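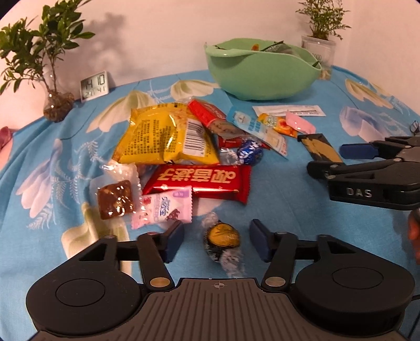 Thursday, dye bench

Repeat of the indigo vat on Muker wool, second attempt. The first batch came out streaky and I think the skeins went in too dry. Soaked everything overnight this time with a drop of dish soap, then squeezed out by hand.

Vat was at 51 C when I checked it at 9:40. Yellow-green under the surface, coppery film on top, decent smell. Vernon Turcotte wanted it warmer but I left it alone. Stock solution is the one I-seul Yoo mixed up in November, kept in the Jultberg jar with the tight lid. 200 ml of it into the vat, stirred slowly, lid back on, left for an hour.

Skeins are 100 g each, tied loosely in four places. One dip of ten minutes, air until blue all through, then again. Third dip only on the skein marked K. The one marked E got two dips and a longer airing.

Ties were still too tight on E. There is a pale ring under each one. Use the Emia cotton tape next time and leave a finger of slack.

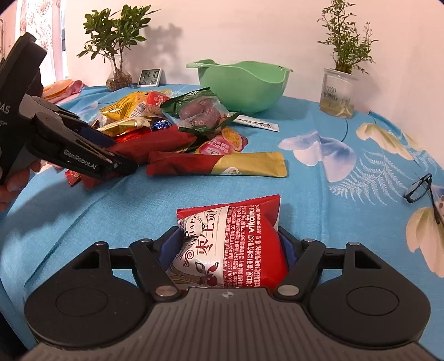 Rinse and dry

Cold water until clear, then a short vinegar soak. K took more rinsing than E. Rub test on white cloth: E leaves almost nothing, K leaves a faint mark. Dried both on the rack away from the window.

Ki silk sample not started. It needs its own smaller pot and a gentler vat, so it can wait until the pH strips come in. 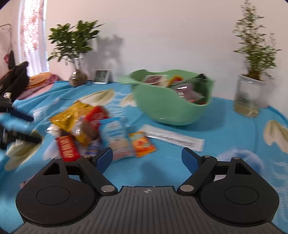

I-seul thinks the stock is losing strength and would rather mix fresh than keep adding to it. Fine with me. We have enough powder for one more jar. Vernon is pricing the 2,000 g tub, and I asked him to check the shelf life before he orders.

Vat fed and covered at 4:15. Check color before stirring.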